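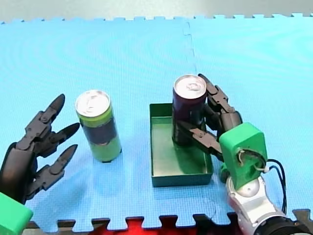

Drink Can Collection at Saengthong Hall Moves to Upstairs Room

News | Friday, February 14, 2020

The Town of Sinutwood has moved its indoor drink can collection from the basement of Saengthong Hall to the former reading room on the second floor. Residents may now bring cans to the new room during regular building hours. The basement entrance on Vurton Street is closed to the public and will remain closed until work on the drains is finished in May.

The collection accepts aluminum beverage cans of all sizes. Cans should be empty, rinsed and uncrushed. Pull tabs may be left on. Steel food cans, aerosol cans and foil trays are not accepted at the hall and should go in the curbside bin as before.

Interlocking foam mats have been laid on the sorting tables and on part of the floor in the new room. The mats were bought in response to complaints about noise. In the basement, cans were tipped out onto bare metal tables, and the sound carried through the ventilation shafts into the classrooms above. The reading room sits directly beside the music classroom, and the Town would not have approved the move without some form of padding.

The mats were supplied by Isus, which also provides floor coverings for the gymnasium and the preschool wing. They come in square tiles with toothed edges that press together by hand. A damaged or stained tile can be lifted out and replaced without disturbing the others. Spare tiles are kept in the cabinet next to the sink.

Two colors are in use. Blue tiles mark the areas where cans may be set down and sorted, and gray tiles mark the walkways. Residents are asked to keep the gray areas clear of bags, boxes and strollers. The walkway on the window side is also the route to the fire exit.

How the room works

Visitors should enter by the east door and take their cans to the first open table. Cans are to be stood upright on the mat so that staff can check that they are empty. A can that still holds liquid is emptied at the sink and returned to the table. Once checked, the cans are placed in the wheeled bins along the back wall.

Each household may bring up to 40 cans per visit. Schools, clubs and businesses with larger loads should call the hall office in advance to arrange a time. The office can be reached at extension 403. Larger loads are taken in by the loading door and should not be carried up the main stairs.

The elevator beside the lobby is available to anyone who needs it. A cart is kept at the front desk and may be borrowed without a deposit. It must be returned to the desk before the visitor leaves the building.

Changes to labels and bins

The paper signs used in the basement have been replaced with printed boards. Several residents had asked whether cans with plastic sleeves were allowed, and the old signs did not say. The answer is yes if the sleeve has been removed. Printed cans, including those with painted bands or full-color designs, need no preparation beyond rinsing.

Glass bottles were accepted on a trial basis last fall. That trial has ended. The weight of the glass made the bins difficult to move, and broken pieces were found on the floor on more than one occasion. Glass should be taken to the outdoor containers in the north parking lot, which are open at all hours.

Plastic bags used to carry cans to the hall should be taken home again. A small number of reusable crates – 30 in all – can be borrowed from the front desk for up to two weeks.

Care of the mats

The foam surface has a fine texture that holds sticky residue if it is left to dry. Tables will be wiped with mild soap and water at the end of each day, and the tiles will be taken up for a full cleaning once a month. The room will close at noon on cleaning days. Dates will be posted on the east door and at the front desk.

Shoes with spikes or cleats are not permitted on the floor tiles. Sharp objects, including scissors and box cutters, should not be used on the table mats. Anyone who notices a lifted edge or a gap between tiles is asked to report it to the front desk.

Background

Saengthong Hall opened in 1979 and has housed the reading room ever since. Most of the book collection was transferred to the main library when that building was enlarged, and the room has been used mainly for storage in recent years. The long shelves on the inner wall have been kept, and two of them now hold the reusable crates. The reading lamps have been removed and brighter ceiling fixtures installed in their place.

The Town considered moving the collection outdoors. That option was set aside for the winter months – the covered area behind the hall has no running water and is often icy in the mornings. It may be looked at again when the drain work is complete.

Proceeds from the cans will continue to go to the youth program fund, which pays for art supplies and summer trips. The method of payment has not changed, and no refunds are made to individual visitors.

Comments on the new room may be left in the box by the east door or sent in writing to the hall office. The Town will review the arrangement in May, before the basement reopens.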